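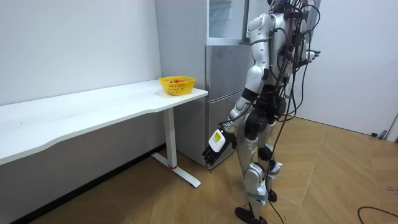 The Long Way Down to Plestby

I have a terrible habit, in games with big maps, of walking everywhere. Fast travel is right there on the menu, and I know it would save me whole evenings, but I open the map, look at the little icon, and then close it again and set off on foot with a half-empty bag and a lantern that needs oil. Most games put up with this. Nastolus is the first one in years that seemed glad I did it.

If you haven't run across it, Nastolus is a slow exploration game set in a drowned valley, where you play a surveyor sent to redraw the old maps before the last roads go under. There is some fighting, mostly with things you could have walked around, and there is a good deal of weather. The studio behind it, Hinds, made a couple of small puzzle games before this one, and you can feel that past in the way every hill seems to have been put there by somebody who thought hard about what you'd see from the top of it.

You begin in Giden, a market town with a broken bell tower and a shopkeeper who will buy anything you drag through her door (I sold her the same boot on two separate evenings, and she was gracious both times). The main story wants you to take the ferry south almost at once. You can, and you'll have a perfectly nice time. But there is a path behind the tannery, half hidden by reeds, and if you follow that instead you end up on the long way down to Plestby, and that walk is the reason I'm writing this at all.

It took me most of a rainy weekend. The path climbs first, which feels wrong, and for a good while all you get is mud and the sound of your own boots. Then the fog thins out and there's the whole lower valley, with the roofs of the flooded farms poking up through the water and, very far off, one lit window. I put the controller down and went and made tea, and when I came back I just stood there on the ridge a bit longer. I don't do that often anymore!

The survey itself is the best part of the whole thing. There are 293 markers scattered across the valley, and each one you find fills in a scrap of your map in wobbly brown ink, with room for a note of your own. My early notes are very proper. By the time I'd reached Plestby they said things like "bad goat" and "do not trust this bridge," and I was fonder of that map than of most characters I've been asked to care about. Fill in enough of it and the people back in Giden begin asking you for directions, which pleased me more than any sword would have.

It has its troubles. Your bag holds 16 items, and that includes every candle and every bit of string, so you'll spend more time than you'd like deciding what to leave under a tree. The boat controls are stiff. And one late upgrade for your coat costs 1000 coins, a silly price in a valley where most folks pay you in turnips. I never bought it. I got to the end cold and wet and rather happy.

I still haven't taken that first ferry, by the way. There's a second path out of Giden, on the north side past the orchard, and I've only followed it as far as the mill.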